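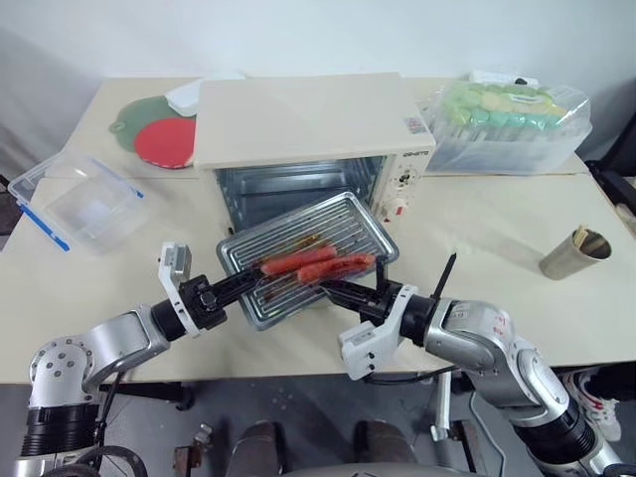
5/18/25
Batch 143, smoked paprika links, second go at the coarser grind

Carried over from the last entry: batch 142 was too tight. It sliced like luncheon meat and the fat had disappeared into the paste. Helmi thought it was overmixed, Libor thought the meat had warmed up in the grinder. Changed both this time, so we won't be able to say which of them was right. I would sooner have a decent sausage and sort out the argument later.

Meat
3000 g in total, shoulder and back fat, all from Miettinen. The shoulder was trimmed on Friday and had more sinew in it than usual, mostly in the piece nearest the neck. Put the worst of it aside for stock. Back fat was firm and white and came off the skin cleanly. Cubed everything and laid it out one layer deep in the chest freezer until the edges were stiff and the middle still gave when pressed. Plate, knife and worm went in with it. Last time only the meat was chilled.

Grinding
Went through the 5 mm plate once. Batch 142 had been through twice. No smearing at the plate until the last handful, when the fat started coming out in pale strings, so I stopped, took the knife out and found a length of sinew wound round it. Cleaned it and carried on. Wilfredo says the knife wants sharpening anyway and he has offered to take it with his own on his next trip to Zirkport. I would like a spare before it goes. The one in the drawer belongs to the old grinder and doesn't seat properly.

Seasoning
Used the Flamlow paprika, lot 3124. It smells sweeter than the previous lot and less of smoke, and Kerttu noticed the same when she opened the tin. Kept the quantity as it was so that the batches can be compared. Garlic was fresh, crushed with the salt. Left the marjoram out altogether. Black pepper cracked in the mortar, some of it too coarse, and I bit on a whole piece in the test patty.

Salt weighed twice, once by me and once by Ruby-Lee, after the business in December.

Mixing
By hand in the steel bowl, with iced water added in three lots. Stopped when the mix stuck to an upturned palm. It got there sooner than I expected and it was tempting to keep going. You could still see separate bits of fat. Fried a patty straight away: salt right, pepper uneven, garlic a bit raw. Garlic generally settles overnight, so left it alone.

Casings
Hog casings from the salted tub, soaked overnight and rinsed through at the tap. Two had pinholes and were thrown out. The remaining ones were good but varied a lot in width, so the links are not all one size. Filled them looser than usual and twisted in alternate directions. One burst at the nozzle, my fault, I was looking at the clock. Pricked the obvious air pockets with the fine needle and hung the links in the cold room uncovered, to dry the skins before cooking.

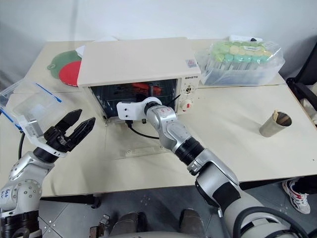

Cooking
Small oven for the tasting pieces, the same one as before. Preheated with the door shut. I want to stop using the numbers on the dial as if they mean anything. Libor put the probe thermometer in last month and the reading wandered up and down as the element cut in and out, with the back hotter than the front. For the tasting I went by core temperature only, probe pushed in from the end of the link and not through the side. A hole in the side lets the juice run out and then everybody complains the sausage is dry.

Turned the links once, half way. A pair at a time cooks more evenly than a full tray. It makes for a slow tasting, and people had wandered off by the last round. Rested them on a warm plate before cutting.

Comparison piece from 142 was taken from the freezer and thawed in the fridge overnight. Not a perfectly fair comparison, one frozen and one fresh. Noted so that we don't forget it.

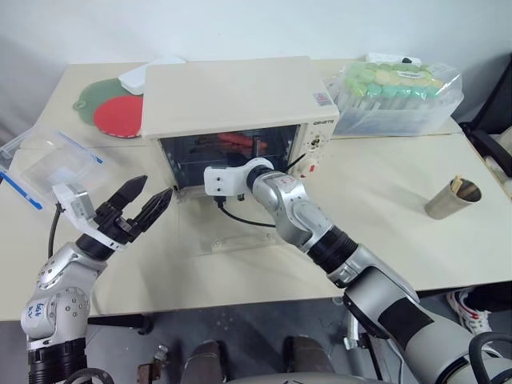 Tasting
Four of us: Helmi, Kerttu, Libor and me. Ruby-Lee tried a piece later, cold, with mustard.

Texture: much better than 142. Loose without crumbling, and the fat shows on the cut face. Helmi would go coarser again. I wouldn't, not with this much sinew in the shoulder.

Skin: good bite on the narrower links, chewy on the wide ones. Kerttu puts this down to the casing and I agree. Drying longer might help a little.

Flavour: paprika weaker. All of us said so without being asked. Garlic fine by now. Nobody missed the marjoram except Libor, who wants it back at half the old amount.

Salt: right for eating hot. Ruby-Lee found hers a touch salty cold, and we do sell most of them to be eaten cold at the Molalel stall, so her opinion ought to carry some weight.

To do
Order one small tin of a different lot of the Flamlow and smell it next to 3124 before buying any more.
Ask Miettinen for shoulder from the other end, or pay for it ready trimmed — get both prices.
Spare knife for the grinder. Measure the shaft first.
Sort the casings by width before soaking, wide ones kept back for the fresh garlic sausage.
Next batch: same grind, same mixing, salt down slightly, marjoram at half. Leave everything else alone.
Libor to write up the oven readings, they are still on the back of an envelope by the scales.

Remaining links vacuum packed and labelled, bottom drawer of the chest freezer, left-hand side. Please don't take from these for lunch.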